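Tritero Community Kitchen opens its doors for a longer winter season

For release in April

Tritero Community Kitchen is delighted (and, after a long summer of painting and plumbing, a little relieved) to announce that its shared lunches will return this winter, with a longer season, a bigger dining room and a proper home for the neighbourhood's surplus fruit.

Anyone who has lived near a backyard citrus tree will know the feeling of carrying yet another bag of lemons to the office and finding three bags already there. Last winter our neighbours brought in about 3000 kilograms of fruit, and we turned as much of it as we could into marmalade, cordial and some very good cakes.
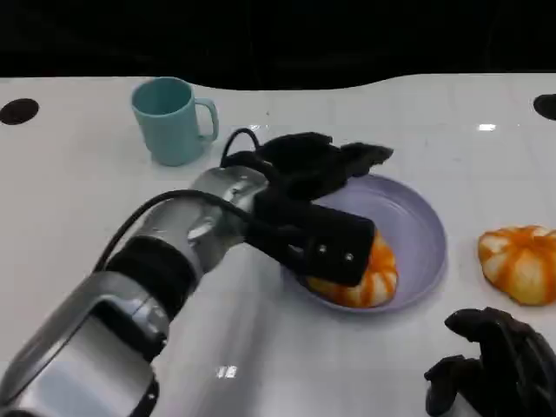
The new dining room seats 100, up from 40, so families who used to wait on the verandah with their coats on can come straight in and sit down. Lunch is served from noon and, as always, you pay what you can. There is no booking and no form to fill in, and children are very welcome.

Daichi Hosoda has run the kitchen through its last four winters and has written a new menu around whatever the trees are giving us: mandarin and fennel salad, slow-cooked lamb with preserved lemon, and the steamed orange pudding that people still stop him in the street to ask after!
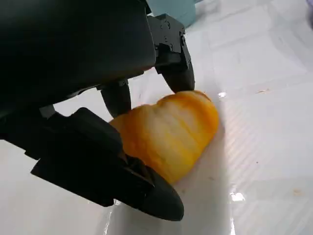 Nafula Kinyua remembers coming in for the pudding and staying all afternoon to peel. "I'd only just moved to the area and I didn't know a soul," she said. "By the time we'd finished the marmalade I had two dinner invitations and a lemon tree cutting."

Peeling afternoons will run again from two o'clock, with tea on, and we would dearly love to see some new faces. Bring an apron if you have one, and a favourite recipe too, as we are gathering them for a little cookbook to be sold at the counter for 38 dollars.
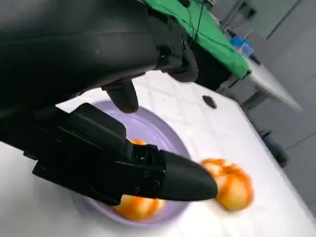 How to donate fruit

Leave it in the crates by the side gate any morning before ten. Marks and odd shapes don't bother us in the least, but please keep windfalls in a separate bag.

Media enquiries: Lorna Policarpio, Tritero Community Kitchen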